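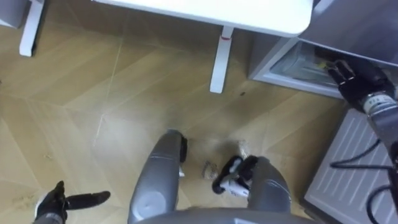
Slide 1. Floor between the feet and the table, seen from the head camera. Two crumpled scraps by the right foot, right gripper at the open drawer.

Speaker notes – "House rules for legged robots in furnished rooms"
Mavis Obi, Dvorak site, June 25, 2025

Leave slide 1 up while people sit down. Don't talk over it yet.

Start with the question: what would you stop for? Give them 30 seconds. Most rooms say the open drawer first. Some say the cables. Let them call out answers and don't correct anyone.

Then go to the floor. One crumpled scrap just left of the right foot, a second one near the toe. Crumbs over at the far left. Our rule 1 covers all of that: floor check before the first step, and again after any task that handles paper, food or packaging. Read the rule out loud as written: "The operator looks at the floor within one full step in every direction. Anything loose gets picked up before the robot walks." Paper on a smooth floor can slide under a sole. We don't make an exception for small pieces.

Somebody will ask why the robot can't pick it up. It can, if the pickup is the task. It doesn't count as the floor check. The check is done by a person and signed by a person.

Rule 2, cables. Point to the lower right corner, where the black cables loop in front of the slatted panel. The rule says any cable inside arm reach is either clipped or listed on the room sheet. Listed means the operator has seen it and knows where it runs. Renato wanted "clipped" only. We tried that wording at Mekdale and people spent more time on clips than on the work, so listing is allowed for cables that stay off the walking path. If it crosses the path, clip it or move it.

Rule 3, hands near drawers. Two fingers of the right gripper are hanging over the drawer edge on the slide. While a gripper is over or inside a drawer, the feet stay put. No stepping, no turning at the waist past the limit on the room sheet. If the robot needs a better angle, the hand comes out first, then it steps, then the hand goes back. This is the rule people break most often when they're in a hurry. Tobias has the log entries from Dundgate if anyone wants to read them at the break.

Rule 4, the idle hand. Open fingers are fine. The idle hand stays low, in view of the head camera, and clear of the furniture. Ask the room whether the left hand on slide 1 meets the rule. It's open, over the floor, in view. Yes.

Slide 2 is the text of all four rules. Read none of it. Wait until the pens stop.

Slide 3, the room sheet. Go through it line by line, this is the part they take home. Name of the room, flooring, furniture legs inside the walking area, cables, drawers and doors in use, who checked. Flooring matters more than people expect – write down what it is and whether it's clean. A dusty patch goes on the sheet the same as a scrap does. Table legs go on too, even slim white ones like the one ahead of the feet. Vokley printed the first batch of 400 sheets with no line for table legs. Throw those out if you still have them. The current form is number 602.

Slide 4, stop authority. Anyone in the room can call a stop, including visitors. The operator doesn't argue first. After a stop the floor check is done again from the beginning, and the restart goes on the sheet.

Timing. The whole talk is 90 minutes with the practical. If we're running late, cut the Mekdale story and keep the drawer rule.

Questions I expect:
Socks and slippers for people in the room? No. Closed shoes.
Rugs? Not in the walking area until the July revision. Kianoush is writing that section, send him your cases.
Who keeps the sheets? The site lead. At Dvorak that's Ansel Nguyen-Tran.

Back to slide 1 for the practical. Hand out blank sheets and have each pair fill one in from the slide. Collect them before lunch.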